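Pullska opens its paper swap room in September, and you're invited

Hi, I'm Marilou Baluyot, and I run Pullska, the little secondhand print shop on the corner by the bus depot. I normally leave announcements to other people, but this one's mine and I'm too excited to hand it over. Starting in September, the back half of the shop becomes a free swap room for printed odds and ends – booklets, leaflets, fold-out maps, sticker sheets, old catalogs, seed packets, programs from school plays, all of it.

You bring something printed, you take something printed. If you've got a shoebox of this stuff under the bed, you're exactly who I had in mind (and please bring the shoebox, I'm always short of shoeboxes).

The idea came out of a house clearance last spring. I'd gone for the cookbooks and came home with 454 booklets in banana crates, most of them thin little things that were never meant to last past the week they were printed. I couldn't price them. Who pays real money for a washing machine leaflet? But people kept stopping at the crates and laughing and reading bits out loud to each other, and I started giving them away, and then people started bringing me theirs!

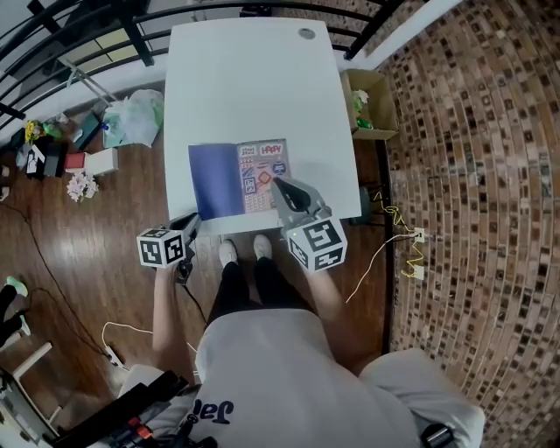
Do I have to bring something to take something?

We'd love it if you did, but nobody gets turned away empty-handed. Pick one thing on your first visit and bring something back whenever you find it.

The room itself has been a big job. Damian Marciniak built the racks over the summer, and he's made them shallow so the covers face out and you can flip through without bending anything. There are 121 slots, which sounded like plenty when we drew it up and is already looking tight. Calum Kinnear has been sorting by size first and subject second. I fought him on that for a good week. I wanted everything by color, which he said would last until lunchtime on opening day, and he's probably right.

We've also got a grant to thank. Zultora, the neighborhood arts fund, gave us enough to fix the lights and buy proper archive sleeves for the fragile pieces, and Vandenberghe, the paper merchant across town, has given us a stack of offcuts for kids to make their own booklets with. Bring your scissors if you're fussy about scissors. Ours are fine, they're just not great.

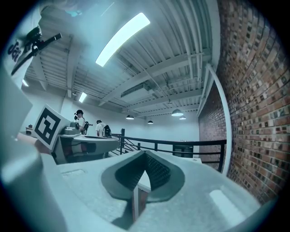
Once the doors are open, we'll have a folding table session every month, starting at 4 in the afternoon and going until people drift off. Maiara Godoy is leading the first one. She makes tiny stapled zines under the name Mistutik, and she can turn one sheet of office paper into an eight-page book faster than I can find the stapler. I asked her for a line for this release and she sent me a whole page, so I've picked my favorite part.

"I learned to fold from the instructions inside a box of tea," says Maiara. "They were terrible instructions. I want people to come and make something a little crooked and then trade it with whoever is sitting next to them."

Decha Sangkhawat will be at the same session with his collection of bus timetables, 204 of them, going back to before the depot moved. Those aren't for swapping, so please don't ask him (I did, twice). He's happy to let you look through them, though, and he'll tell you which routes used to go past your house. 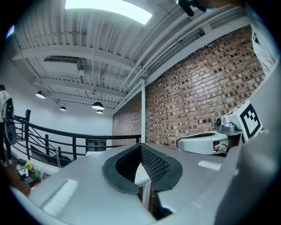 By the black metal railing, Pullska.

A few practical things. The swap room is free and you don't need to book, but the folding session fills up, so drop by the counter and put your name on the sheet. There's a ramp at the side door. We can't take newspapers or full sets of encyclopedias – I'm sorry, I love them too, there just isn't the space. Anything damp or musty should stay home until it's aired out. Staples are fine.

If you're a teacher and you'd like to bring a class in, mornings are best, before the shop gets busy. Calum has put together a box of duplicates that can be handled, cut up and generally enjoyed, and he'll lend it out to schools for a couple of weeks at a time.

Press visits are welcome any time in the week before we open. Ask for me at the counter, and if I'm not there I'm in the back arguing about shelf labels.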